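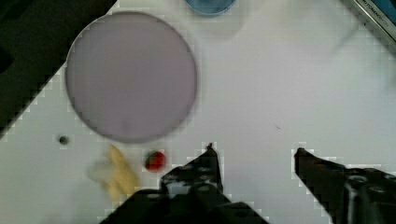
Faltlow Community Kitchen
Crockery, worktops and serving area: inspection checklist with comments

Date of inspection: 13 August 2019
Inspected by: Elspeth Paterson
Accompanied by: Bok-nam Seok (kitchen lead)
Last inspection: January
Areas covered: main kitchen, servery, dry store, wash-up

Marking: OK = no action. A = action needed, kitchen can stay open. S = stop use until put right. N/C = not checked.

1. Worktops and tables

1.1 Surfaces clean at start of shift: OK
1.2 Surfaces free of cracks, chips and lifting edges: A
Comment: Edge strip has come away on the table nearest the servery hatch. Food debris behind it. Clean out, dry and refix. If it will not hold, replace the whole strip. Tape is not acceptable.
1.3 Tables stable, feet level: OK
1.4 Sanitiser available and in date: OK
Comment: Drovivow spray in use. Two bottles had no label. Bok-nam relabelled both during the visit. Decanting should be done in the wash-up only, and the label goes on before the bottle is filled.
1.5 Contact time known by staff: A
Comment: Two people asked, two different answers. Put the time on the wall above the sink.

2. Plates, bowls and lids

2.1 Free of chips and cracks: A
Comment: 7 side plates withdrawn with chipped rims. These had been put back on the shelf after washing. Chipped items go in the red crate and do not go back into use for staff meals either.
2.2 Glaze sound, no crazing: OK
2.3 Plastic plates and lids free of deep scratches: OK
Comment: Older beakers are getting cloudy. Look again next time.
2.4 Stored face down or covered: A
Comment: Bowls on the open shelf were face up. The shelf is under the extractor duct.
2.5 Allergen crockery kept apart: OK
Comment: Much better than January. Separate cupboard, clearly marked, key on the hook.

3. Wash-up

3.1 Dishwasher reaching rinse temperature: OK
Comment: Janar machine, asset no. 2307. Display reading checked against probe. Service sticker is present but the ink has faded, so please ask the engineer to write it again.
3.2 Filters clean: OK
3.3 Items air dried: A
Comment: Tea towel being used on plates at the end of lunch. There is enough rack space if the trays are moved off it.
3.4 Hand wash basin clear, soap and towels stocked: S
Comment: Basin was being used to soak a pan. Cleared and cleaned during the visit, then returned to use. No soap in the dispenser; refilled.

4. Floors and access

4.1 Floor dry and free of trip hazards: OK
4.2 Fire exit clear: OK
4.3 Mats flat: A
Comment: Mat by the back door curls at one corner. Remove.
4.4 Lighting: OK
Comment: Tube in the dry store flickers. Already reported to Ra Maintenance.

5. Records

5.1 Fridge temperatures recorded: OK
5.2 Cleaning rota signed: A
Comment: Gaps on 8 shifts. Bok-nam says the work was done and I have no reason to doubt it, but an unsigned line counts as not done.
5.3 Breakages book kept: N/C
Comment: Book was locked in the office. Please have it out next time.

Actions marked A to be finished within 2 weeks and initialled on the kitchen copy.

Signed: E. Paterson
Received: B. Seok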